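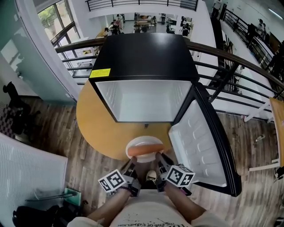

Dishwasher Not Draining: Your Questions

Do those drain-cleaning tablets work?
I doubt it. I ran a 4-pack of Muteo tabs through my old Motix and the puddle stayed put. Clean the filter first, which costs you nothing.

The filter is clean. Is it the pump?
Maybe, but check the hose before you believe anyone who wants to sell you a pump. Mine had a kink where it passed behind the cabinet. Fixing it took 15 minutes, most of that spent looking for a flashlight.

A repair shop quoted me $196. Is that fair?
Fair for what? Ask for parts and labor on separate lines. The pump for my model was $29. If they won't split the bill, call another shop.

Can I pour in bleach or drain opener?
Drain opener, no. Bleach won't clear a clog either, and it's hard on stainless tubs.

We just put in a new garbage disposal. Coincidence?
Probably not. Look for the knockout plug in the disposal's dishwasher inlet. Installers forget it, whatever they tell you on the phone.

Comments (3)

Nahom Araya
Knockout plug. Two visits from the installer and he never looked.

Banafsheh Ghasemi
The tabs worked fine on my Esora, so I don't agree with you there.

Afshin Shahbazi
Did you clean the filter the same day, Banafsheh?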